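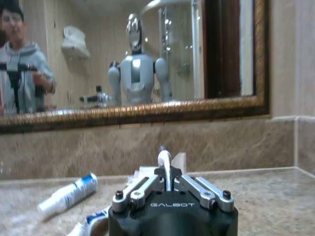
Bench storage in the Leltordale unit was assessed in February by Štefánia Koubek and Benedito Pimentel. The vanity top is 900 mm long and has no drawer, so small items stay on the stone. A white toothpaste tube with blue printing lies diagonally on the speckled surface, a typical resting position for tubes without a holder. The proposed tray is 275 mm long with a 21 mm lip — low enough to clear the mirror moulding.

Items were grouped by colour and use. Soap stays beside the basin.

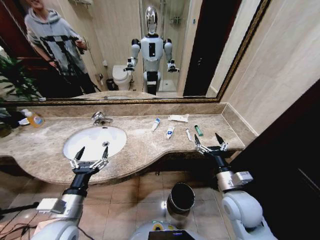 *Figure 2. Vanity before tray fitting: soap left of basin, tubes and green lighter to the right.*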